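Home | About Grurance | Staff FAQ | Workrooms | Contact

The new sorting arms: your questions

Last updated: September 2021

We have had so many questions since the Maris rooms opened in June (at the desk, in the elevator, on the back of a lunch receipt!) that it seemed kinder to put the answers in one place. If yours is missing, please ask it anyway.

Is my job going away?
No. All 10 people on the book and stationery team are staying on, at the same pay and grade, and that is in the letter you each received. What changes is how the day is divided. The arms will take on more of the plain reaching and placing, and you will spend more time checking, repairing and talking to the customers who call in.

Who teaches the arms what to do?
You do, mostly. The Satari software needs plenty of practice runs before it can be trusted with a task, and the people who have tidied desks and shelved books for years know best what a good run looks like. We are asking for 200 runs per task to begin with, and 500 for the fiddly ones.

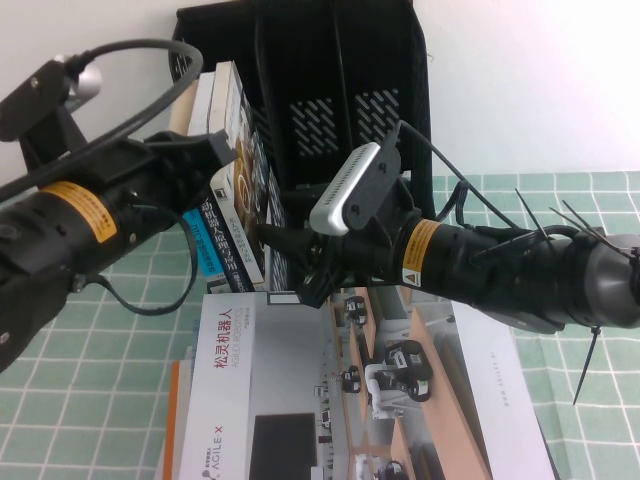 Kakakhel, September

Why start with something as small as a desk?
Books in an upright organizer are a fair test, and a humbling one. They stand close together, and a gripper has to come in at a sensible angle with a second arm working just across from it. Each wrist carries its own camera, so the software gets a close view from both sides of the table.

Can I put my hands in to straighten something?
Please pause both arms first, every time, even if they look perfectly still. The yellow-orange labels on the arms are there to be read, and we'd much prefer a slow morning to a pinched finger.

What if I don't get along with it?
Then come and talk to Jawad Jatoi, who runs the training hours and is very patient (he had to be, with me). Training takes seven sessions, all on paid time, and you can repeat any of them.

Will the cameras be used to judge my work?
No. Recordings are kept for teaching the arms and your supervisor has no access to them.

Comments (3)

R. from returns: Did session two twice and I'm glad I did. Could we have taller stools please?

Nadine: Does the pay and grade part cover part-timers too? My letter only mentions full-time hours.

Jawad Jatoi: Yes Nadine, part-timers are covered, I'll get you a corrected letter. Stools are on order.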